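Imprimer | Envoyer par e-mail

Toile enduite : colle néoprène ou agrafes pour un plateau de table pliante ?

Bonjour,

Je refais le revêtement d'une table pliante Plundance, plateau en aggloméré de 14 mm, chant droit, achetée d'occasion au mois d'août. L'ancien revêtement était un stratifié décollé sur deux angles, que j'ai déposé au décapeur thermique. Il reste des résidus de colle sur la moitié de la surface. J'ai commandé une toile enduite au mètre (référence Temby 341, envers coton, fond écru à motif botanique) et j'hésite entre deux méthodes : collage en plein à la néoprène, ou pose tendue avec agrafes sous le plateau.

Mes contraintes : la table sert tous les jours, elle est pliée le soir, et l'épaisseur sous le plateau est limitée par la charnière. Je précise que le motif part en diagonale et que je souhaite éviter toute déformation des tiges près des bords.

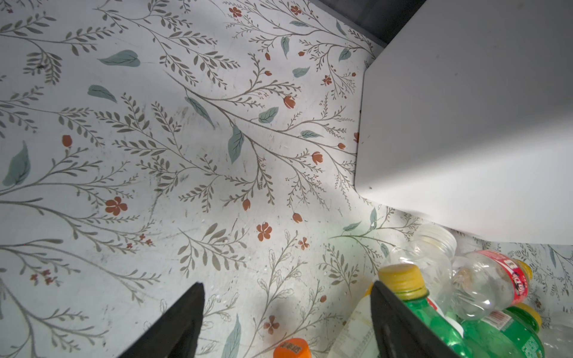

Plolstead

La pose tendue est préférable pour une toile enduite à envers coton. Le collage à la néoprène ne laisse aucune possibilité de repositionnement, et le solvant peut migrer à travers le support textile et ramollir l'enduction. Les cloques apparaissent généralement au bout de quelques semaines, d'abord au centre.

Procédure que j'applique :

Ponçage du plateau au grain 80 puis 120 jusqu'à disparition des surépaisseurs de colle. Dépoussiérage à l'aspirateur puis au chiffon légèrement humide. Découpe de la toile avec un débord de 47 mm de chaque côté. Laisser la toile à plat une nuit dans la pièce, envers vers le bas, pour que les plis de transport se relâchent.

Agrafer d'abord le milieu de chaque côté, en opposition, puis progresser vers les angles. Agrafes de 8 mm au maximum dans un aggloméré de 14. Dans les angles, un seul pli rabattu, l'excédent recoupé à l'intérieur. Au droit de la charnière, araser la toile et la maintenir par un adhésif double face fin, car une agrafe y gênerait la fermeture.

Pour le motif : sur un dessin en diagonale, la déformation vient presque toujours d'une traction excessive dans les angles. Tracer deux repères au crayon sur l'envers, un par axe, et les faire coïncider avec les milieux du plateau.

Entretien : eau tiède et savon neutre. L'alcool et l'acétone ternissent l'enduction. Les produits contenant un abrasif sont à exclure, même en crème. 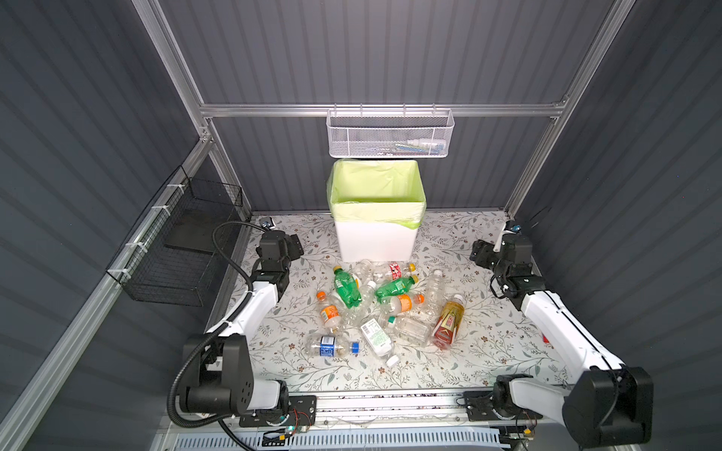

Peut-on repasser l'envers d'une toile enduite pour supprimer les plis ?

Fer réglé au minimum, sans vapeur, avec un linge de coton intercalé et sans s'arrêter sur un même point. Il faut tester sur une chute, car certaines enductions PVC collent à la planche dès que la température monte.

Imprimer | Envoyer par e-mail

Morin

Agrafes aussi. J'avais collé la mienne, tout est à refaire.

temby_bricole

Je ne suis pas entièrement d'accord avec la première réponse. Le collage en plein reste possible à condition d'utiliser une colle acrylique en dispersion, sans solvant, appliquée sur le bois uniquement. Temps de gommage à respecter selon la notice, marouflage du centre vers les bords avec un rouleau en caoutchouc, puis mise sous charge pendant nearly une journée n'est pas nécessaire si le marouflage est correct.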